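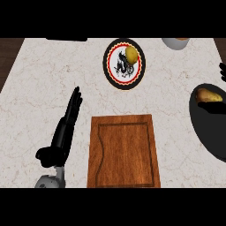

Wie lange muss ein Hefeteig gehen?
Bis er sein Volumen ungefähr verdoppelt hat. Die Uhrzeit im Rezept ist ein Richtwert, entscheidend sind Temperatur und Hefemenge.

## Notizen Vortrag »Teig und Temperatur«, Volkshochschule Gerwood, Mai

**Einstieg (kurz halten)**

- Begrüßung, Dank an Nathalie MacLeod für die Einladung.
- Frage in den Saal: Wer hat ein Thermometer in der Küche? Hände abwarten.
- Dann gleich zur Eingangsfrage. Die meisten Rezepte schreiben »eine Stunde gehen lassen«. In einer Altbauküche im Januar reicht das oft nicht, im Hochsommer ist es manchmal zu viel.

**Wassertemperatur**

Die Teigtemperatur lässt sich über das Wasser am leichtesten steuern. Mehl hat meist Raumtemperatur, da ist wenig zu machen. Wer im Winter mit kaltem Leitungswasser knetet, verliert Zeit. Zu heißes Wasser schädigt die Hefe. Lauwarm genügt.

Rechenbeispiel am Flipchart, langsam vorführen. Letztes Mal in Korville war ich hier zu schnell, es kamen 11 Rückfragen zu derselben Zeile.

**Kalte Gare**

- Weniger Hefe, dafür über Nacht in den Kühlschrank.
- Meine Zeit zu Hause: 16 Stunden. Morgens formen, dann noch einmal abgedeckt stehen lassen.
- Geschmack wird kräftiger, die Kruste bräunt besser.
- Schüssel abdecken, sonst bildet sich eine Haut.

Hier die zwei Probelaibe herumreichen. Erst den schnellen, dann den langsamen. Zeit zum Riechen lassen, nicht dazwischenreden.

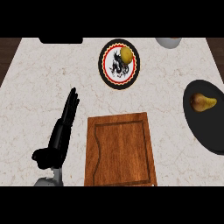
*Folie 2: Arbeitsfläche aus Marmor*

**Arbeitsfläche**

Stein fühlt sich kühl an und führt Wärme schnell ab. Für Mürbeteig und Blätterteig ist das angenehm, bei Hefeteig stört es nur, wenn er lange direkt darauf liegt. Zum Gehen also zurück in die Schüssel. Holz ist zum Formen ebenso brauchbar. Mehl sparsam streuen, sonst rutscht der Teig beim Rundwirken.

**Fingerprobe**

Mit bemehltem Finger leicht eindrücken:

- Delle springt sofort zurück: noch warten.
- Delle kommt langsam zurück: backen.
- Delle bleibt: Übergare, zügig in den Ofen.

Am Teig vorführen. Lukian Marchuk hält die Schüssel schräg, damit man auch hinten etwas sieht.

**Fragen, die sicher kommen**

- Frischhefe oder Trockenhefe? Beides geht. Umrechnung steht auf dem Handzettel.
- Einfrieren? Ja, am besten das gebackene Brot in Scheiben.
- Salz zur Hefe? Für kurze Zeit unkritisch, aber nicht stundenlang zusammen stehen lassen.

Handzettel liegen am Ausgang. Thermometer wieder einpacken.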